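Beril Başaran has been refinishing furniture for 17 years, the last 10 of them in a rented shop on the Flisar road outside Barnau. She trained as a bookkeeper and still does her own accounts on paper. Most of her customers bring her one thing: a table, a chest, a set of chairs that came down through the family and has been sitting in a garage.

I asked her how she decides what is worth fixing.

"I don't decide that," she said. "They do. I tell them what it will cost and what it will look like after. Plenty of people go home and think, and some of them don't come back. That's fine with me."

She gives the price in writing before she touches anything. She started doing this after an early job, a walnut sideboard with a veneer that had lifted across the whole top. She quoted for a weekend's work and spent most of April on it.

"I lost money and I was angry at the sideboard," she said. "It was my own fault. I looked at it in bad light and I didn't tap it. You have to tap veneer all over and listen. Where it's loose it sounds like a box."

## Stripping and sanding

Her advice to people working at home is mostly about going slower. She would like them to try soap and water first, then mineral spirits on a rag, before they buy a stripper. A lot of what people take for a ruined finish is old wax with dirt in it.

"I had a man bring in a desk that he said was black. It was oak. He'd grown up with it and never seen the color."

When the finish does have to come off, she uses a scraper for flat areas and leaves the sander on the shelf for as long as she can. Power sanders, she said, are how most tabletops get spoiled – people lean on them, stop in one place to look at something, and leave a dip that shows up when the varnish goes on.

She starts at 80 grit only if the wood is in bad shape. Otherwise it is 120, then 150, then 180, and she stops there for an oil finish. I said I had always gone much finer than that.

"You can. It feels nice in the hand. But the oil doesn't go in as well, and with stain it comes out pale. Stop earlier and see if you like it."

## Learning to look at grain

Rochelle Bolger, who is 81, taught Beril the trade at the Sheehan furniture works before it closed. She still comes by the shop and was there for part of our talk, sitting near the door with her coat on.

"She couldn't sharpen anything when she came," Rochelle said. "She was good at looking, though. You can't really teach that."

I asked what she meant by looking. She said that most beginners see a board as one surface and treat it all the same way. She wanted them to find where the grain changes direction, where there is a knot, and where a scraper is likely to catch, before they pick up a tool.

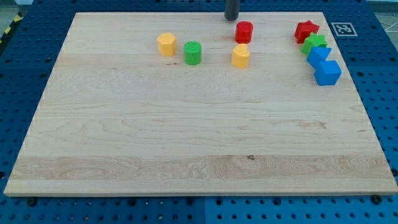
*Pale wood with long, straight grain, a darker swirl across one part, and a small knot beside it.*

"Around a knot you come in from both sides," Beril said. "Light strokes. If you push straight through, it tears, and then you're sanding for an hour to get back to where you were."

Pale woods are the ones she finds hardest to stain. They take color in blotches, darker wherever the grain swirls. She usually talks customers into a clear finish, and if they insist on brown she brushes on a thin coat of shellac first and tests the color on the underside.

## Prices

She charges by the job and keeps 15 percent back on her estimate for surprises, which she returns if there aren't any. A small Vemora side table, the kind that turns up at every estate sale in the county, is the cheapest thing she will take in. She won't do pianos.

"Too heavy, and everyone has an opinion," she said.

She is booked through the winter and is not looking for more work. Rochelle asked her whether the chairs by the window were finished, and Beril said they needed one more coat.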